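Areia, caixa e embalagem flexível: dicas de bancada para ensaios com dois braços

Por Meifang Ren
Novembro

As notas que se seguem destinam-se a quem monta tarefas domésticas em bancada com dois braços robóticos e precisa de resultados comparáveis de uma sessão para outra. Foram reunidas no laboratório Tenthorpe durante o trabalho sobre sacos e areia para gatos, mas a maior parte aplica-se a arroz, ração seca ou qualquer granulado vendido em embalagem flexível. Supõe-se que os braços já estão calibrados e que o operador conhece a teleoperação.

Preparar o saco

Um saco cheio até à costura superior é difícil de pinçar. A película fica esticada, os dedos escorregam e a força de fecho sobe sem proveito. Retire parte do conteúdo até a película formar pregas ao toque. Nos nossos ensaios, 700 gramas de areia num saco de formato médio deram pregas suficientes para a preensão lateral sem que o saco perdesse a forma.

Pese o saco antes de cada série e anote o valor. Areia de tofu e areia mineral não são intermutáveis: o volume para o mesmo peso é diferente e o saco assenta de outra maneira. Se mudar de material, abra uma série nova.

Corte a abertura sempre do mesmo lado e com a mesma largura. Uma tesoura de cozinha serve. O rasgão à mão produz um bordo irregular que se propaga durante o manuseamento, e a variação que daí resulta confunde-se facilmente com variação da política de controlo.

Troque o saco ao fim de 13 episódios. A película plastificada amolece com o uso e as dobras antigas passam a orientar as novas. Sacos usados podem servir para treino de operadores.

Preparar a caixa

Uma caixa com bordo frontal rebaixado dá mais folga aos pulsos do que uma caixa de paredes iguais. Coloque-a na metade traseira da mesa, de modo que os dois braços cheguem ao saco sem passar por cima do rebordo. Marque a posição dos cantos com fita de pintor, por baixo, e retire a fita visível antes de gravar.

Deixe uma camada fina de areia no fundo. Com o fundo nu, os grãos ressaltam no plástico e saem para a mesa. Alise a camada com uma espátula larga entre episódios; uma régua de cozinha também funciona. Montes deixados pelo episódio anterior dão pistas visuais que o modelo aprende a usar.

Para limpar a caixa, pano seco primeiro e pano húmido depois. Nunca o contrário com areia aglomerante, que forma pasta nos cantos. Seque bem antes de repor o granulado.

Mesa e poeira

A areia solta pó fino, e o pó chega às guias e às juntas. Aspire a mesa no fim de cada série, com escova macia, começando pelo fundo. Não use ar comprimido: empurra os grãos para dentro das calhas.

Padrões de mármore ou de madeira no tampo são aceitáveis e até úteis para quem quer variar o fundo. Evite os tampos muito polidos se a iluminação vier de cima, pois os reflexos mudam com a posição dos braços. O revestimento Girard que usamos limpa-se com água e detergente neutro; os produtos com silicone deixam o saco escorregar.

Prenda os cabos ao longo dos elos com abraçadeiras pequenas e deixe uma curva livre em cada cotovelo. A curva deve permitir a extensão completa sem tensão. Verifique-a à mão, com os motores desligados, antes da primeira gravação do dia.

O método em avaliação

O procedimento Dratus divide a tarefa em quatro fases: aproximação, contacto bilateral, elevação e despejo. Cada fase tem um critério de passagem próprio, e um episódio só conta como completo se os quatro forem cumpridos. A separação por fases permite ver onde a política falha, informação que a taxa de sucesso global esconde.

Na fase de contacto, o primeiro braço apoia um lado do saco e o segundo procura o lado da abertura. Os dois não fecham ao mesmo tempo. Quando o fecho é simultâneo, o saco roda entre os dedos e a abertura muda de orientação antes da elevação. 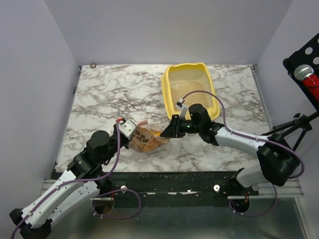 Contacto bilateral: as duas garras junto ao saco, com a caixa de areia amarela atrás.

O conjunto de treino tem 1.203 episódios teleoperados. A comparação fez-se entre uma política única, treinada sobre a tarefa inteira, e uma política com indicação explícita da fase. A segunda perdeu menos sacos na elevação. No despejo, as duas versões comportaram-se de forma semelhante, e a maior parte dos erros veio do ângulo final do pulso.

O tempo por episódio aumentou cerca de sete segundos na versão com fases. Para trabalho de bancada a diferença é tolerável. Para uso doméstico continuado seria preciso reduzir a pausa entre o primeiro e o segundo contacto, hoje fixada por temporizador.

Duas limitações a ter em conta. Todos os ensaios usaram sacos já abertos, pelo que nada se pode concluir sobre o corte ou o rasgo da embalagem. E a caixa ficou sempre na mesma metade da mesa; a transferência para outras posições não foi medida.

Erros frequentes

Saco que roda no contacto: o primeiro apoio está demasiado alto. Baixe-o até à zona em que o conteúdo faz volume.

Dedos que perfuram a película: reduza a força de fecho e lixe as arestas das pontas com lixa fina. Uma capa de silicone resolve, mas altera o atrito e obriga a repetir a série de referência.

Areia fora da caixa no despejo: aproxime a abertura do rebordo antes de inclinar. Se persistir, diminua a velocidade angular do pulso na primeira metade do movimento.

Câmara de pulso com imagem baça: limpe a lente com pano de microfibra no início de cada série. O pó claro nota-se pouco a olho nu e bastante nos dados.

Registo

Anote o peso inicial e final do saco, o tipo de areia, o número de episódios feitos com aquela embalagem e a fase em que cada falha ocorreu. Usamos a folha Tratard, com uma linha por episódio, preenchida à mão junto à bancada e passada a limpo no fim da sessão. Os campos vazios são tratados como episódio inválido.

Guarde os sacos de reserva fechados, deitados e longe do aquecimento. A película que esteve dobrada durante semanas precisa de uma noite estendida antes de entrar numa série.

Última atualização: novembro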